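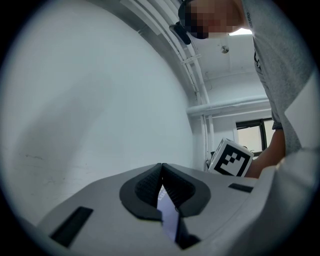 Home / Research / Manipulation and Grippers

4.2 Comparison of hand-held grippers on thin and flat objects

The second set of trials compared two finger designs on the same hand-held body. The first, referred to here as the Floment finger, has a ridged inner pad with a stiff backing. The second, the Burkari finger, uses a softer pad on the same mount. Both were driven by the operator's own hand, so that differences in motor force or controller tuning could be left out of the comparison.

Each design was used for 100 recorded attempts, giving 200 in total. The tasks were drawn from ordinary desk work: sliding a folder across a table, lifting the cover of a notebook, turning a page and setting the notebook down again. An attempt was marked as complete only if the object reached its end position without being dropped or creased. Marking was carried out by Firouzeh Najafi from the video record, without knowledge of which finger was in use where the view allowed this.

We use this site's cookies to remember your reading preferences. Accept / Manage settings

The position of each gripper was estimated from the cube markers fixed to it. Marker tracking was most reliable when two faces of a cube were in view of the head camera. Reaching low across the table tended to turn one face away, and short gaps in the track were filled by interpolation. Gaps of more than 7 frames were not filled, and the attempt was set aside for separate review.

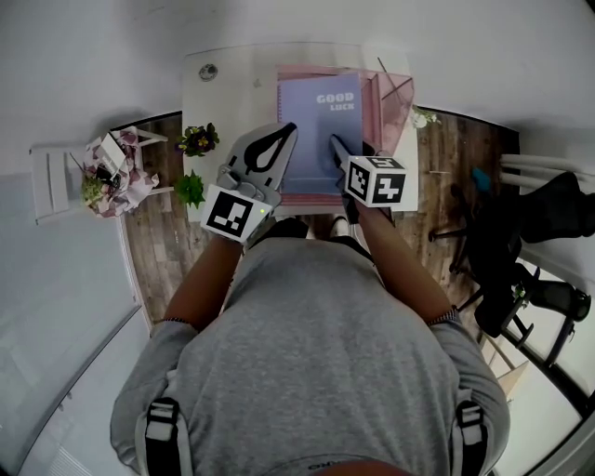 Figure 3. Bimanual trial with a notebook on a small table. Cube markers are fitted to both grippers, and one finger is pressed onto a page.

Page turning proved the hardest of the four tasks for both designs. The Floment finger completed 77 of its 100 attempts overall, and most of its failures came from lifting two sheets together. The Burkari finger held single sheets more firmly but was slower to release them – a difference that operators noted in their written comments before the timings had been examined. Neither design had any difficulty with the folder.

Operator posture also affected the results. Zdenka Petkov observed that leaning further over the table gave better control of the fingertip but brought the head camera closer to the work, so that part of the gripper was sometimes hidden by the forearm. A higher table was tried in February at the Sitard site and reduced the problem, though it was not adopted for the trials reported in this section. The effect of camera height is taken up in Section 4.3.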